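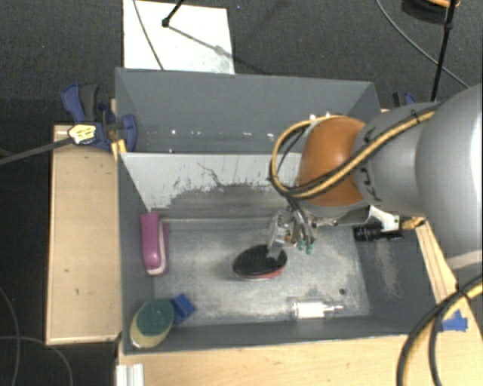 Workshop Notebook: Condition of the Divided Bin

May 23, 2021
Entered by Sirkka Eskola, Eltness Workshop

We use cookies to remember your reading preferences. Accept / Manage settings

The large grey bin was inspected this morning before the next round of sorting. It remains in service for the present. The notes below are for the file and for Rutilio Xolalpa, who will take over the bench in June.

Divider. The sloping panel between the two compartments shows the heaviest wear. The lower portion is now darker than the rest, and the pale surface has worn away to a ragged edge. One thin, squiggly scratch runs diagonally down the pale section near the middle. It catches a fingernail slightly at the upper end. No cracking was felt along the fold.

Rear compartment. Walls smooth. Small scuffs along the lower part only. No action proposed.

Front compartment. The floor is mottled, with cloudy white scuffs that are more marked towards the lower and right edges. A cloth and warm water made no difference to a test patch in the corner, so the marks are to be treated as surface damage and not as residue. The right wall has a pale scraped patch, which should be measured at the next inspection.

Contents. The black oval item with the red lower edge, apparently a brush, is to stay in the front compartment until the Arkstead list is complete. It is entered there under small household goods. Emiliano Maldonado asks that items of this kind be laid down singly -- two together tend to be recorded as one.

Replacement. Barajas has quoted 1,495 for a new bin with a fitted divider, or around 500 for the divider alone. The second option is preferred, subject to agreement from Getsemaní Mendoza.

Outstanding: confirm the slope of the divider before ordering; enter the wear marks on the bin record.

Contact the workshop office | © Eltness | Back to top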